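Notebook, electronics bench, Prindlow workshop
February, started 9.40

Continuing with the bench supply from Graren, the one which came back with the complaint "voltage drops when the motor starts". Yesterday I only opened it and cleaned the fan. Today measurements.

Before anything else I checked the meter. The leads of the grey meter are bad again. With the probes touched together it showed 4 ohm, and when I moved the cable near the black plug the reading jumped. I changed to the spare leads and then it was stable and close to zero. Please do not put the old leads back in the drawer, I have tied a knot in them.

Supply unplugged, big capacitors discharged through the resistor with the clips. I waited and measured again before touching, the voltage was gone.

Resistors on the output board, measured with one leg lifted:
R7, marked 75 ohm, reads 75. Good.
R9, marked 62 ohm, reads much too high and does not settle. The body is a little brown on the side of the heat sink.
R12 and R13 are good.

First I measured R9 in the circuit and it looked almost normal, so I lost half an hour looking at the transistors. The current was going through the other branch also, and the meter sees both together. I know this rule and still I forgot it. For Manikandan, who will take over the second supply: lift one leg always, also when the reading looks nice.

We have no 62 ohm in the power size. In the small drawers there are only the quarter watt ones, they would get too hot in this position. I wrote to Brito for the part, order number 3625 in our book. In the meantime I made a replacement from two resistors in series, only for the test. It is ugly and must not go back to the customer like this.

11.15, powered up with the lamp in series. The lamp flashed and then went dark, as it should. Output without load is correct. With the dummy load the voltage goes down slightly and stays there. Then I connected the small motor from the Jonilstead job. It started without the drop which the customer describes. I repeated it with the current limit set lower and there the supply goes into limiting, but this is normal behaviour and the front lamp shows it.

Question which I could not answer: why did R9 get so hot? The transistor next to it measures good in diode mode in both directions, but I do not trust this completely, because a transistor can look good cold and leak when it is warm. Manikandan Sundaram suggested to warm it with the hot air at low setting and measure the base voltage at the same time. I will try it after lunch, with the board held in the small vice.

14.30, did the warm test. The base voltage moves a little, not enough to explain the brown resistor. Then I looked at the mounting and found the heat sink screw was not tight. The paste under the transistor was dry and covered only one half of it. I cleaned it, put new paste and tightened the screw. I think this is the reason, but I want to see it run for longer under load before I write it in the repair report.
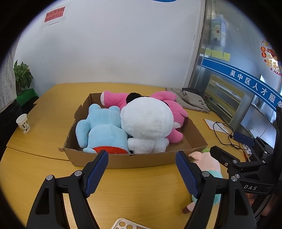
For the long run I will use the dummy load on the metal plate and measure the temperature of the heat sink with the clip sensor. The readings go on the next page. Cover stays off until the part from Brito is here, so I put the red tag on the mains plug.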